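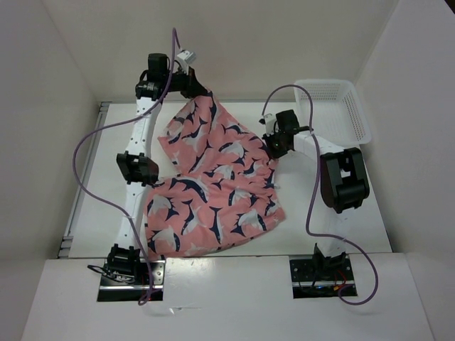
Progress report, second period: teaching by hand on the Grutine cell

To: Ánh Lương, Rodetti
From: Bethel Worku, Jimomdale workshop
Date: 2/6/26

Hello Ánh,

A longer one from me this time, as you asked for more on the day-to-day and less on the budget (the budget sheet comes separately and there are no surprises in it).

Where we've got to

We now have 2457 recorded demonstrations on the Grutine cell, all of them driven by a person from the remote desk. I threw out 83 more during checking, mostly runs where the operator stopped halfway to have a think, and a few where the recording started late. I'd sooner bin those now than have the software learn our dithering! The count is a bit behind what I promised in the spring, and that's down to the week we lost when the left shoulder setting drifted and everything had to be lined up again.

We have 14 garments in rotation, up from the handful we began with. The plain ones are easy to see but dull to learn from. The patterned ones are much harder on the operators' eyes, and I wanted plenty of them in the set for exactly that reason.

How the driving is going

Three of us are now signed off to drive both arms at once. It's an odd skill. Your hands want to do what they'd do at home with the washing, and the grippers are so much blunter than fingers that you have to unlearn half of it. The new people all pull too hard at first. I've started giving everyone a whole morning with no recording at all, just picking cloth up and putting it down, and their first proper sessions are far tidier for it.

I've also rewritten the instruction sheet. The old one said "lift and open the garment", and each of us took that to mean something different. The new one says to take a corner with one arm, find a second edge with the other, and only then start opening it out. If the second grip fails twice, let go and start the run again. 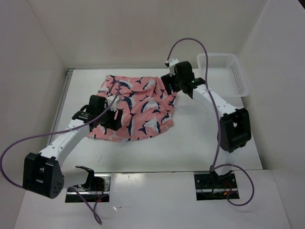
My biggest worry at the moment is the first grip, and I'd like to spend most of June on it. Opening out a garment that's already held in two places is going well enough, but starting from a heap is where the time goes. With the pink shark one bunched up on the table like that, the print runs straight across the folds and it's a real job to tell an edge from a crease on the screen. One gripper goes down on the left side of the cloth, and then the operator has to decide where the other should come in. Everyone decides differently. I don't mind some variety (the Âu people keep telling us variety is good for the training) but at present we have almost as many habits as drivers, and I'd like to settle on two or three ways of doing it and record each of them properly.

What I'd like from you

A yes or no on the second remote desk, please. We're taking turns on one, and whoever isn't driving ends up checking recordings, which suits me fine but bores the others silly. I'd also like to keep the next batch to the same kinds of garment and leave towels until the autumn, if Rodetti can live with that.

I'll send the checked recordings over once the labels are finished. Ring me if the desk question is easier to talk through.

Best wishes,
Bethel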